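Group 7 report, handheld gripper kit trial

Kit we picked was the Wolik pair, rental plan, 539 a month. Buying is 753 but then no support line, and we needed the support line. Setup took most of Monday. Manual skips the part on cable routing so we guessed.

Task = move sticks and spoons between the table and the utensil holder, one gripper per hand. Cloth stays on the table, teacher said real homes only, no lab bench.
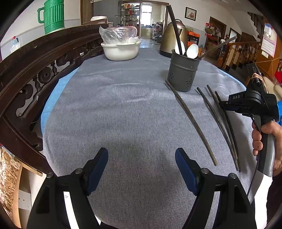 Grip width is fine for thick things. Thin sticks are the hard part, you have to come in low and square or the fingers push the stick away. Trigger gets tiring, we swapped people after every 11 tries. Zurska (the upload app) logged us out twice and we lost one batch, support did answer the same evening tho. Spoons were easyer than expected.

Also tried going two handed, one stick each, starting next to the holder. Slower but less dropping.
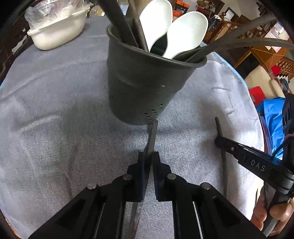 Liudmyla Demchenko: I'd rent it again but not buy. The fingers are good, the app is what you're fighting all day. And put the cable thing in bold, next group will loose a morning on it.

OK so, cable goes on the OUTSIDE of the wrist. Score for the kit 7 out of 10. Still to do: rerun the lost batch, ask Wolik if spare pads come with the rental.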